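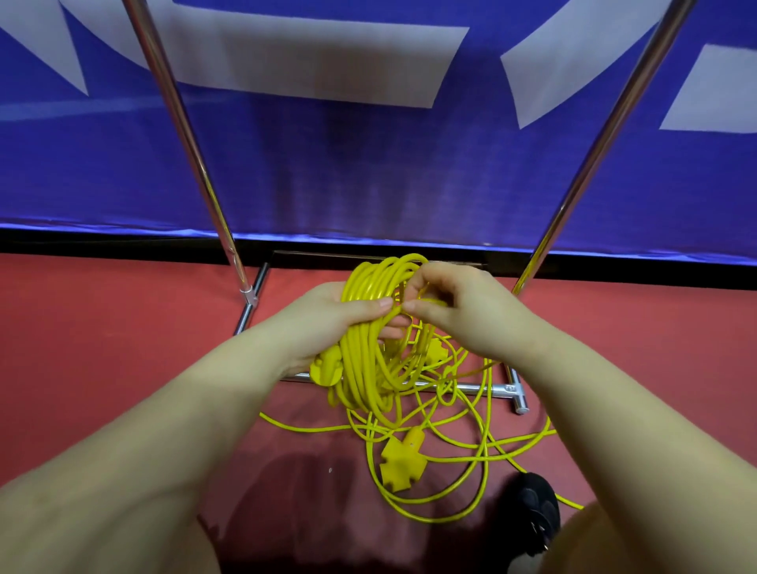 Film Studies: Course Handouts

Reading time: 2 min
May 2020, by the Course Office

Unit 2: The Long Take

Students should read this handout before the screening of Gedow, the feature set for this unit. A long take is a shot that continues well past the point at which a conventional editor would cut. It may be static or mobile. Length alone does not define it; the term is relative to the pace of the film in which the shot appears.

Gedow was released in 2000 and contains long takes of both kinds. In the opening, the camera remains at the end of a corridor while the family argues in a room the viewer never enters. Attention should be given to sound, which carries most of the story in this passage.
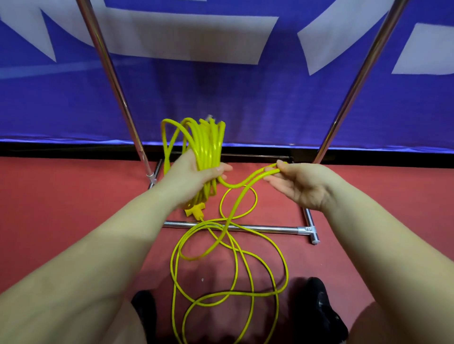 The later market sequence moves with the characters and reframes them repeatedly. Compare it with the dinner in Dramis, where similar material is divided into short shots and reverse angles. Note where each film places the listener.

Required viewing: Gedow; Dramis, first reel only.
Library call number for both discs: 2803.

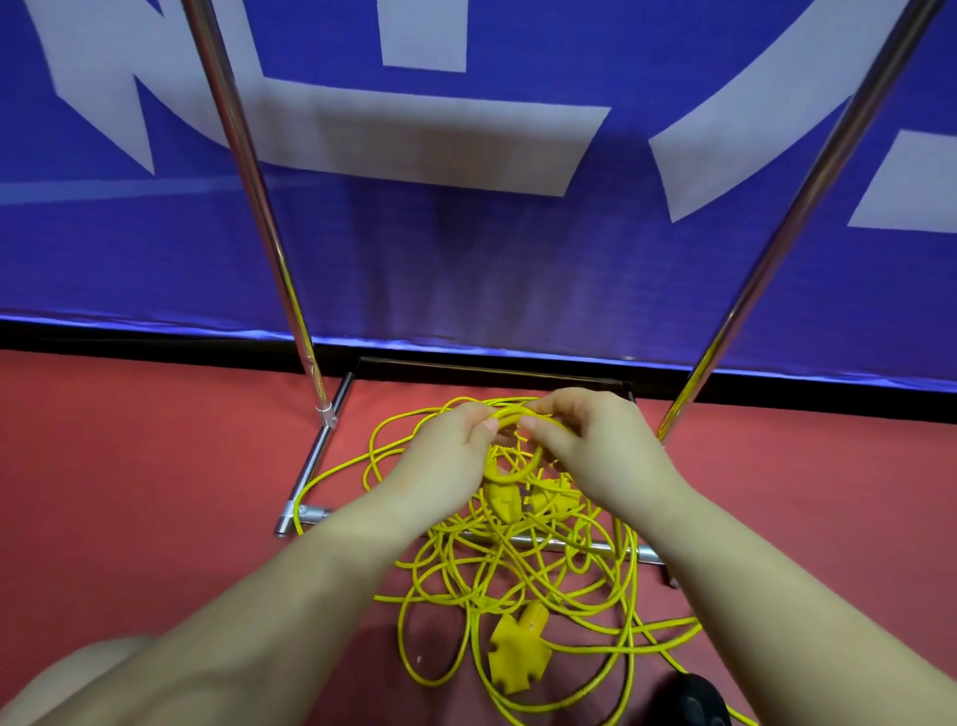 Gikwood, December

Written work for this unit is one shot analysis, marked out of 100. Choose a single take from the Tanabe shorts and record camera position, movement, and off-screen sound. Plot summary receives no credit.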